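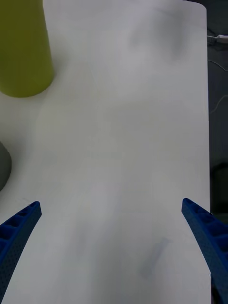 Wrist camera view, gripper open, nothing held.

Success rate is the wrong headline number for sorting policies

Most papers on learned manipulation still report one number per task. The policy was run 30 times, it finished the job on some fraction of them, and that fraction goes in bold in the table. I think the practice should be dropped for multi-step sorting tasks, and I include our own work at Kurnura in that.

Take the task we use most. Two arms share a white table. There are two cups, one gray and one yellow-green, and a supply of small recyclables: crushed cans and small plastic bottles. Cans go in one cup and bottles in the other. A trial counts as a success when every item is in the correct cup and both cups are still standing. Anything else is a zero.

The first problem is statistical and has been pointed out many times. Thirty binary outcomes tell you very little. A policy that succeeds on all 30 could still have a true failure rate near one in ten, by the usual rule of three. Two policies that differ by a few trials can't be separated at all, yet the tables rank them. Running more trials would help, but resetting a table by hand takes longer than the trial does, and I don't expect labs to triple their evaluation budget because an essay told them to.

The second problem is the one I care about. The binary score throws away most of what the trial measured. A sorting run is a chain of approach, grasp, lift, transfer, release, and sometimes a handover between arms. Each link has its own failure modes and its own dependence on what the cameras can see. A wrist camera looking straight down at bare table gives the policy next to nothing about where the next item is. The fixed camera has to carry that part. Once the fingers close, the relationship reverses: the fixed view loses detail around the grasp and the wrist view has it. A policy that weights the two streams badly will fail in a recognizable place in the chain, and a single number at the end won't show where.

Margarida Calado, who ran the Rostimcombe evaluations, argued for stage-level scoring well before I did. Her version is simple. Each item gets a row. Each row has a column per stage, marked reached or not reached, and a free-text column for the cause when the row stops early. The original success rate can still be computed from the rows, so nothing is lost for comparison with older results. 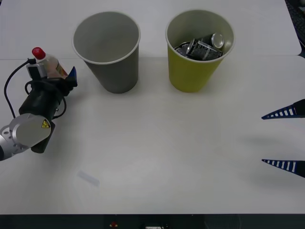
Bottles and crushed cans stop at different stages, and it's the strongest argument for her sheet. A crushed can is an awkward shape, but one that has been flattened offers edges to pinch. In our rows, cans rarely stop at the grasp. They stop at release, where a can lying across the mouth of a cup that already holds several others may or may not count as inside it. Bottles stop earlier, when the fingers close on the cap or the bottle rotates in the grip and the transfer starts from a pose the policy hasn't seen often. Average these together and you get a middling score with no engineering content.

We had a case of this in November. The Bisgaard policy and the Rornberg policy were trained on the same 2000 demonstrations and evaluated from the same six starting layouts. Their success rates were identical. By rows they had little in common: Bisgaard lost bottles at the grasp, and Rornberg grasped nearly everything and then dropped cans on the rim. The first needed more bottle demonstrations. The second needed a release height that depended on how full the cup was, and more data of the kind it already had would have been wasted effort. We had been about to collect exactly that.

There are fair objections. Stage labels require judgement, and two annotators will disagree about when an approach ends and a grasp begins. Our agreement was good on lift and release, poor on approach. I'd merge approach into grasp and accept the loss. Stages within a trial are also not independent -- a bad grasp makes a bad release more likely -- so the rows can't be treated as extra samples for a significance test. Anyone who multiplies 30 trials by the number of items and reports the larger figure as n is making the original problem worse.

A third objection is that stages are a human description imposed on a policy that has no such concept. True, but so is "task complete". We score against human descriptions because a person specified the job.

What I'd ask of reviewers is modest. Require the per-item table in the appendix for any task with more than one object. Require the rule for ambiguous releases to be written down before the trials are run, including what happens when an item rests on the rim. Our own rule was written afterwards, twice, and the second version moved the Rornberg score by more than the difference we had planned to publish.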